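Changes to Shared Workspace Booking at the Testero Building

2023-03-05

The Facilities Office has completed its review of shared workspace at the Testero Building and will introduce a revised booking procedure in May. The procedure applies to all departments with staff or students based on the second and third floors, as well as to visiting groups from the Zarkholm site.

Under the present arrangement, rooms are reserved by e-mail through the front office. Requests are handled in the order received, and a confirmation is returned by the end of the next working day. The review found that many rooms were reserved for a full day and used only for the morning, while other groups were turned away. It also found that standing reservations were often carried over from one term to the next without being renewed by the group concerned.

From May, reservations will be made through the Hidayat calendar, which staff already use for meeting rooms. A room may be booked for up to 60 days in advance. Each department may hold 3 standing reservations at a time, and these will lapse at the end of term unless the department head renews them in writing. A reservation that has not been taken up within the first half hour will be released to other users.

Users are asked to leave work surfaces clear at the end of each session. Materials that must remain overnight should be placed in the lockers on the same floor and labeled with the name of the department and a telephone extension. Unlabeled items will be taken to the front office and held there for 7 days. 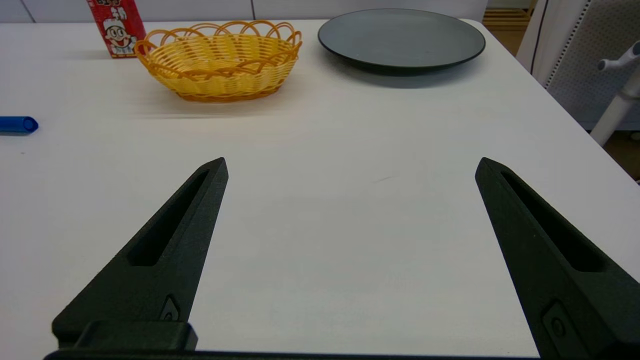

Romain Courtois wrote that the half-hour rule would be hard on groups traveling from Zarkholm, whose shuttle is frequently delayed in the morning, and asked whether a telephone call to the front office could hold a room until they arrive. The Office has accepted this suggestion. A call made before the start of the reservation will extend the holding period to one hour.

Several departments also raised the matter of furniture. Tables and chairs may be moved within a room but should not be taken into the corridor or exchanged between rooms. Requests for additional seating should be sent to the front office with the reservation number.

Existing reservations that fall after the change will be transferred to the new calendar by the Office. Departments should check the transferred entries and report any errors to Fabrice Guérin at the front office, extension 500.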